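Vatham 技術フォーラム
トップ > マニピュレーション > 教示・デモ収集
スレッド:果物の把持デモ、手持ちグリッパと遠隔操作の混在について
並び順:古い順

kudo_ee
投稿日 5月7日
果物の仕分けタスクでデモを収集しています。対象はイチゴ、さくらんぼ、皮をむいたみかんの房です。混ざった山から種類ごとに取り出して皿へ移すところまでを一本のエピソードにしています。

構成は次のとおりです。
アーム:Enotberg の双腕、先端は平行開閉の二指
遠隔操作:同型の小型リーダーアーム、力覚フィードバックなし
手持ち:二指のハンドヘルドグリッパ、先端近くにカメラ
記録と同期:Breltorlow
方策:画像と開口幅を入力とする模倣学習、出力は手先の相対姿勢と開口幅

遠隔操作で 128 エピソード取った段階で学習させたところ、さくらんぼはそこそこ取れるのに、イチゴは潰すか、触れる手前で閉じて空振りするかのどちらかになりました。手持ちに切り替えて取り直すか、今ある遠隔操作のデータに手持ちを足すかで迷っています。混ぜた経験のある方、開口幅の扱いをどうしたか教えてください。

tsubame_ctl
その情報だけだとデータの問題か制御の問題か切り分けられません。確認したい点。
・開口幅は指令値と実測値のどちらを記録しているか
・閉じ動作の終端で指令が実測を下回っているか
・実機側のグリッパは位置制御か、電流制限付きか
遠隔操作の場合、人間は「閉じろ」という指令を物体の幅より内側まで入れます。その差分が把持力になります。実測だけを教師にすると差分が消えて、方策は触れた幅で止まります。空振りの説明はこれでつくと思います。

kudo_ee
記録は両方しています。学習に使っていたのは実測値でした。実機は位置制御で、電流の上限はかけてあります。ただし上限は工場出荷時のままです。
指令値に替えれば空振りは減りそうですが、潰すほうは悪化しませんか。

tsubame_ctl
悪化する可能性はあります。リーダー側に力覚がないなら操作者は画面で見て閉じているだけで、指令の行き過ぎ量は操作者の癖です。イチゴの硬さとは関係ない量が入っています。
まず遠隔操作のログから、接触後の指令と実測の差をエピソードごとに出して、分布を見てください。ばらつきが大きければ教師として使う価値は低いです。

mizo_lab
横から失礼。うちは手持ち一本にしました。把持力の加減は人間の指のほうが圧倒的に上で、トリガを握る手にパッドからの反力がそのまま返ってくる機構なら、潰す前に手が止まります。リーダーアーム経由でイチゴを扱うのは、厚い手袋をして箸を使うのと同じで、上手い人でも安定しません。
それと収集速度。遠隔操作だと一回の把持に入る前の位置合わせに時間を取られます。

tsubame_ctl
速度はそうでしょう。ただ、手持ちには「実機で再現できない動作が入る」という欠点があります。手首を大きくひねる、可動域の外から回り込む、関節速度の上限を超える。遠隔操作なら、取れたデータは定義上すべて実機で実行可能です。
手持ちを勧める人はこの点を軽く見すぎだと思います。

mizo_lab
逆運動学で後からふるい落とせばいいだけでは。

tsubame_ctl
落とした分が偏ります。難しい姿勢の把持ほど落ちるので、残るのは真上から取れる簡単なエピソードばかりになります。果物の山の奥側や、もう一方の手の陰にある物体のデータが薄くなる。分布を確認せずに「落とせばいい」は危険です。

mizo_lab
偏りは認めます。ただ、落ちた条件がわかっていれば、その条件だけ台の位置を変えて取り直せます。うちはふるいの結果を当日のうちに収集担当へ返しています。放置するから偏るのであって、手持ちだから偏るのではない。

kudo_ee
可動域の話は Enotberg でも心当たりがあります。肘が張り出す姿勢になると、二本のアームが互いに干渉します。両手で同じ山を触る場面はほぼ干渉圏内です。

nanase_v
双腕で手持ちを使うなら、左右の相対位置の精度も書いておいたほうがいいです。片手ずつの自己位置推定がきれいでも、左右の座標系がずれていると、片手で押さえてもう片手で取る動作が崩れます。
うちで問題になったのは白い机です。模様がないので特徴点が足りず、手を下げて近寄ったときに推定が流れます。近景が果物だけになると、その果物自体が動くので余計に悪い。

mizo_lab
白い机は確かに鬼門。背景に動かない物をいくらか置いておくと違います。

Amra Petkov
スレッドを最初から読みました。手持ちの双腕で、ほぼ同じ対象を扱っています。翻訳ツールを通して確認しながら書いているので、用語がおかしければ指摘してください。

先に結論に近いことを書くと、私は混在させています。手持ちを主にして、遠隔操作は失敗からの復帰だけに使います。割合は後述します。

イチゴについては、指の当て方を収集前に決めておくことが把持力の調整より効きました。へたを上に向けて立っているイチゴはまれで、たいてい横倒しです。倒れたイチゴを両側から挟むとき、片方のパッドを先に当て、それを基準にもう片方を寄せます。両側同時に当てようとすると、先に触れた側に押されて実が回ります。さくらんぼの軸が近くにあると、寄せる側の指がそれを巻き込みます。 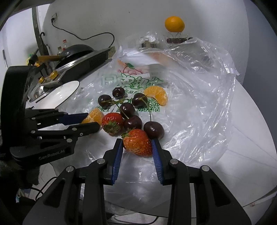 Amra Petkov

右手側はイチゴを両脇から挟む位置で、左のパッドが実の左側に触れています。左手側の青いパッドはみかんの房のすぐ横です。収集担当には、片手が接触に入っている間、もう片手を次の対象のそばで止めておくよう指示しています。両手が同時に接触すると、どちらの動作が物体を動かしたのか画像から分離しにくくなります。

さくらんぼは軸が実と実をつないでいるものが多く、一つを取ると相方がついてきます。私たちの手順では、つながったまま運ぶことを許しています。途中で振り落とそうとする動作が入ると、そのエピソードは使いません。

下に敷いているのは印刷の入った透明な袋です。緑の文字と二次元コードがあり、白い天板の上では追跡の手がかりになります。ただし果物と一緒にずれるので、固定された特徴として信用しすぎないこと。右側のくしゃくしゃの透明シートは反射が多く、深度を使う構成なら避けるべきです。私たちは深度を使っていません。

次に数字です。復帰用の遠隔操作は 19 エピソードだけです。内容は、落とした後の拾い直し、挟みが浅いときの開き直し、軸が指に絡んだときの対処。どれも手持ちで演じると不自然になります。手持ちの場合、人間は失敗する前に修正してしまうためです。

tsubame_ctl
復帰だけ遠隔操作、は合理的だと思います。失敗状態の分布が実機由来になる。
質問です。手持ちと遠隔操作で開口幅の意味が違うはずですが、そろえていますか。手持ちには指令値が存在しません。

Amra Petkov
そろえています。手持ち側は実測の開口幅しかないので、遠隔操作側も学習時には実測に統一しました。把持力は方策に学習させず、下位の制御器に任せます。方策が出す開口幅を目標とし、接触を検出したらそこから 2 mm だけ内側に指令を入れて固定します。検出は電流の立ち上がりです。

kudo_ee
それは対象の種類によらず同じ値ですか。さくらんぼには種がありますし、みかんの房は皮がないのでかなり柔らかいはずですが。

Amra Petkov
同じ値です。種類別に変えることも試しましたが、種類の判定を誤ったときの被害のほうが大きくなりました。パッドに溝があって表面が変形するため、差はそこで吸収されます。硬い指先なら同じ値は使えません。

mizo_lab
パッドの話は重要。うちは平らなシリコーンを貼っていたとき、濡れたイチゴで滑って全然だめでした。溝付きに替えたら同じ力で保持できた。kudo_ee さんの Enotberg は純正の指先ですか。

kudo_ee
純正です。平らで、薄いゴムが貼ってあるだけです。手持ち側は溝付きのパッドが付いています。そう考えると指先からして一致していませんでした。

nanase_v
それは混在以前の問題です。手持ちで取ったデータを実機に移すなら、先端形状とカメラの相対位置は物理的にそろえるのが前提。画像に映る指の形が違うだけでも方策は落ちます。指の色も同じにしたほうがいい。

tsubame_ctl
色は増強で吸収できます。形状と摩擦は吸収できません。優先順位をつけるなら先端の形状、カメラの取付位置、色の順です。

nanase_v
色の増強で吸収できるという主張には同意しません。うちではパッドの色が違う個体を混ぜた時期に、接触直前の位置決めが目に見えて悪くなりました。増強は入れていました。方策がパッドの縁を位置の基準にしているからだと考えています。

tsubame_ctl
増強の範囲が狭かったのでは。全体の色相をいじる種類のものだけだと、パッドと背景の関係は保存されたままです。指の領域だけマスクして色を変えましたか。

nanase_v
全体にかけるものだけです。領域指定はしていません。そこは試す余地があります。ただ、同じパッドを買って貼るほうが早い。

mizo_lab
早いほうに一票。

kudo_ee
先端は手持ちと同じパッドを実機側にも付ける方向で進めます。取付板はこちらで削ります。
指令と実測の差を出しました。接触後の差は操作者ごとにはっきり分かれました。強く握る人と、触れた瞬間に止める人がいます。果物の種類による差は、操作者による差に埋もれて見えません。

tsubame_ctl
予想どおりです。そのデータから把持力は学べません。実測に統一して、Petkov さんの方式で下位に任せるのが妥当でしょう。
ただし、接触検出を電流の立ち上がりだけでやると、閉じ速度を上げたときに摩擦と慣性の分が乗って誤検出します。接触前に速度を落とす区間を設けてください。

Amra Petkov
そのとおりです。書き忘れました。開口幅の目標が減り始めたら速度の上限を下げます。

hozumi_s
収集する側の者です。手順について別の視点から。
手持ちを両手に持っての作業は、思ったより疲れます。重さよりも、手首の角度を保つことのほうが負担です。疲れてくると進入が雑になり、さくらんぼの山を横から押すようになります。自分では気づきません。うちは動作の長さを監視していて、長くなり始めたら交代にしています。
もう一つ、果物は消耗品です。同じイチゴを何度も挟むと表面が傷んで色が変わり、柔らかくもなります。後半のデモが前半と別の物体を扱っている状態になります。

kudo_ee
イチゴの交換の目安はありますか。

hozumi_s
うちは 3 回挟んだら交換です。根拠のある値ではなく、見た目が変わる前に替えるための運用上の決めごとです。さくらんぼはもっと持ちます。みかんの房は薄皮が乾いてくるので、回数より時間で替えます。

mizo_lab
うちは傷んだものもわざと残しています。現場に出たら傷んだイチゴも来るので。

hozumi_s
残すなら、いつ傷んだかをメタデータに付けておくべきでは。付いていないと、潰れた原因が力なのか鮮度なのか後から調べられません。

mizo_lab
付けていません。正直そこは弱い。

nanase_v
模造品の果物を使う話は出ていませんが、位置決めだけならあれでも学習できます。把持は無理です。樹脂のイチゴで調整した制御値を本物に使って、全部へこませたことがあります。軸の挙動も再現されません。

tsubame_ctl
話を戻すと、可動域の偏りの件がまだ片づいていません。Petkov さんのところでは手持ちエピソードのうち、実機で再生不可になるものをどう扱っていますか。

Amra Petkov
収集の前に制限しています。机の高さと立ち位置を、実機の台座から見た配置と合わせ、足元に印を付けました。人がそこから動かなければ、手が届く範囲は実機に近くなります。それでも手首の過大なひねりは残るので、手首の姿勢が範囲を外れたら音が鳴るようにしました。その場でやり直せば偏りは小さくなります。ゼロにはなりません。

tsubame_ctl
音で返すのはいいですね。Breltorlow の標準機能ですか。

Amra Petkov
標準ではありません。姿勢の配信を別のプロセスで受けて判定しています。両腕の干渉は見ていません。そこは再生時の検査に回しています。

kudo_ee
干渉の検査はこちらで書いたものがあります。リンクを円柱で近似しただけの簡単なものですが、収集中に回せる速度は出ます。同じ配信につなげば音も出せそうです。

mizo_lab
音を鳴らすと、収集担当が音を避ける動きを覚えるんですよ。不自然に手首を立てた進入ばかりになる。うちは一度やってやめました。

hozumi_s
それはあります。鳴る境界のぎりぎりで止める癖がつきました。ただ、鳴らないで後から全部捨てられるよりは作業者としてはましです。捨てられた理由が伝わらないのがいちばん困ります。

tsubame_ctl
境界を避ける動きは、実機から見れば望ましい動きです。可動域の端は制御性も悪いので。見た目が人間らしいかどうかは評価項目ではありません。

mizo_lab
見た目の話ではなく、進入方向の多様性の話です。全員が同じ角度で入るようになると、山の形が変わったときに対応できない。遠隔操作でも同じことは起きますが、手持ちの利点はそこの幅だったはずです。

tsubame_ctl
進入方向の分布を出してから議論しませんか。音の有無で比較したデータはありますか。

mizo_lab
やめた時点で破棄しています。ありません。

nanase_v
では保留で。
時刻同期について一点だけ。双腕の手持ちは左右で別々に記録が走るので、遅延が左右で違うと片手が先に動いたことになります。kudo_ee さん、左右の時刻合わせは何でやっていますか。

kudo_ee
Breltorlow の受信時刻です。機器側の時刻は使っていません。

nanase_v
受信時刻だと通信の混み具合で揺れます。収集の開始時に左右の指先を軽く打ち合わせて、画像と開口幅の両方にイベントを残しておくと、後から合わせられます。終了時にも打つとドリフトも見えます。原始的ですが確実です。

Amra Petkov
私たちも最初は受信時刻でした。機器側の時刻に変えた後、片手で押さえてもう片手で取る動作の再生が安定しました。打ち合わせは検証用として続けています。

kudo_ee
了解しました。方針をまとめます。
・実機の指先を手持ち側と同じ溝付きパッドに変更
・カメラの取付位置を手持ち側に合わせて再較正
・開口幅は実測に統一、把持力は接触検出後の固定の押し込みで対応
・既存の遠隔操作データは把持の教師から外し、復帰動作が映っている区間だけ切り出して残す
・手持ちで取り直し。立ち位置は固定、机の高さは実機に合わせる
・左右とも機器側の時刻に変更、開始と終了に指先を打ち合わせる
・果物の交換時刻をエピソードに記録

押し込み量は Petkov さんの値から始めて、取付板が変わるので調整します。

tsubame_ctl
既存データの切り出しですが、指先を替えると画像中の指が変わるので、復帰区間もそのままでは使えない可能性があります。少数でいいので新しい指先で撮り直すことを勧めます。

kudo_ee
そうでした。旧データは評価用に回します。

hozumi_s
さくらんぼの軸はどうするか決まっていますか。連結したものを許すかどうかで、成功判定が変わります。収集担当に最初に聞かれるのはそこだと思います。

kudo_ee
許す方向です。皿に入った時点で、つながった相方も含めて成功とします。相方が皿の縁から外に垂れた場合は失敗にするつもりですが、意見があればください。

hozumi_s
垂れた場合は失敗というより、押し込みの動作を別に定義したほうがいいです。現場では全員が指先で押し込みます。禁止しても無意識にやります。

mizo_lab
それは復帰動作として扱えばいいのでは。

hozumi_s
復帰にすると遠隔操作で取ることになりますよね。あの押し込みを遠隔でやるのは相当難しいですよ。皿ごと動きます。

Amra Petkov
押し込みは手持ちで取っています。復帰の中でこれだけが例外です。接触は指の先端ではなくパッドの側面で、閉じた状態で行います。開いたまま押すと軸が指の間に入ります。

kudo_ee
では押し込みは手持ちで取ります。指先の交換は Engström に部品を発注済みで、届き次第再開します。同じ条件で学習した結果はこのスレッドに書きます。

nanase_v
再較正の前に、古い指先で撮った較正用画像も残しておいてください。取付板が変わったときのカメラのずれを後で調べるのに使えます。

kudo_ee
残します。

tsubame_ctl
結果を出すときは、イチゴ、さくらんぼ、みかんの房で成功率を分けてください。合算されると何が効いたのか読めません。潰れの判定基準も併記で。

このスレッドに返信するにはログインしてください
関連スレッド:
リーダーアームの摩擦補償の入れ方
平行二指の接触検出、電流以外の手段
手持ちグリッパのカメラ較正手順(追記あり)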